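Enddale Shared Laundry: Progress Report to the Arumugam Fund
2018-05-06
Prepared by Mwajuma Bakilana, site coordinator

Work since the last report

The laundry room at Enddale House is open again. The old linoleum has been taken up, the floor has been leveled and sealed, and the drain that backed up over the winter has been replaced as far as the outside wall. The plumber found a second cracked section behind the utility sink. That was fixed at the same time and is covered by the contingency line.

The new front loaders are in and connected. We bought 3 washers and 2 dryers, as set out in the application. Geert Vermeulen handled the purchase and the delivery. The supplier first sent one dryer with the hinge on the wrong side for our wall, and the exchange held up the opening. There was no charge for the exchange.

The top loaders were hauled away by Vinden Appliance Recycling. We kept two lint screens and a set of hoses that still fit the spare machine in the basement.

Spending

The amount spent in this period is $3,542. It covers the floor, the drain, the hookups and the shelf over the sink. The machines were paid for under the first installment and do not appear again here. Receipts are attached in the order of the budget lines. The receipt for the shelf brackets is a handwritten one from the hardware counter, and I can ask for a printed copy if you need it.

We set aside $300 for signs and detergent trays. None of it has been used yet. The signs are being translated, and I would like to print all the languages in one order.

Use of the room

Residents sign up on a sheet by the door. The evening slots fill first and the early morning ones are often open. Several families on the upper floors asked for longer slots so they can wash bedding, and we are trying this out in the middle of the day. It seems to suit the people who work nights.

There have been two complaints. One was about clothes left in a dryer overnight. The other was about the smell from the washers in the first days after opening. Geert looked into the smell and put it down to doors being shut straight after a load. We now ask people to leave the washer door open when they finish, to wipe the rubber gasket with a dry cloth, and to check the drum for socks and coins. Cloths hang on a hook by the sink. The smell has not come back.

The aisle is narrower with the front loaders than it was before, and an open door takes up part of it. We moved the folding table to the far wall so that a cart can still get by.

Still to do

The vent cover on the outside wall is a temporary one. The permanent cover is on order from Kendurska Supply, and Geert will fit it when it comes. The wall behind the dryers needs a second coat of paint. We also need a better light over the folding table, as the present one leaves the far end dim.

I am asking to move the unspent sign money to the light if the printing comes in under budget. Please let me know whether this needs a separate form.

The next report is due in November. It will include the water bills for the summer and a count of the sign-up sheets.

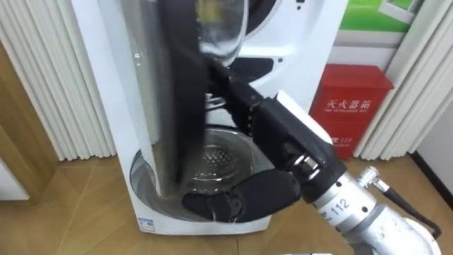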